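Ticket 179 — Grerkum drawer won't shut on folded jeans
Opened by: Sheena Jardine
Status: open, waiting on Hidayah Yusof

Hi Hidayah, me again! So the new Grerkum dresser is up and mostly lovely, but the bottom drawer is driving me up the wall. It slides fine with nothing in it. Put T-shirts in, fine. Put the jeans in and it stops a couple of fingers short of closed, every single time.

What I've tried so far:

8 am — Took the drawer all the way out and put it back. The runners clicked on both sides like the leaflet says. Shut perfectly empty, stuck again with jeans.

Lunchtime — Thought something had dropped down the back, so I got the flashlight out. One sock (not mine, I think it's my brother's). Sock removed, drawer still stuck.

After lunch — Your suggestion from the last reply, leveling the feet. The left front one did need half a turn, and the whole thing wobbles less now, so thank you for that! No change to the drawer though.

Later — Measured it. The drawer is 17 cm deep on the inside and my jeans pile was a bit taller than that at the back, where all the waistbands end up on top of each other. I squashed it down with my hand and the drawer closed, then it wouldn't open again until I'd poked a ruler in through the gap. Not doing that twice.

Evening — Refolded everything, this time with every other pair turned around so the waistbands aren't all at one end. Better. It shuts if I lean on it.

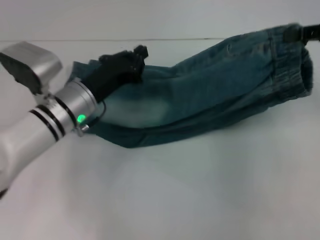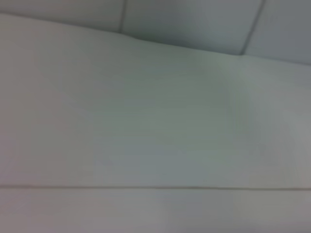

My next plan is to stop stacking them and stand them up on their sides in a row, the way my sister does hers. I'd have to change the fold first — at the moment I stop at the stage where the blue pair is on the tabletop, legs folded together in one long bundle, and then just double it over any old how. If I go in thirds from there it should come out shorter and hopefully stand up by itself. Do you know if the Drondovetti divider fits this drawer? The website only mentions the wide one, and mine is the 43 cm. If it does I'll order one tonight, and if it doesn't I'll use a shoebox lid. Please leave the ticket open until I've tried it!

Sheena

Contact Hunach Home Support | © Hunach | Back to top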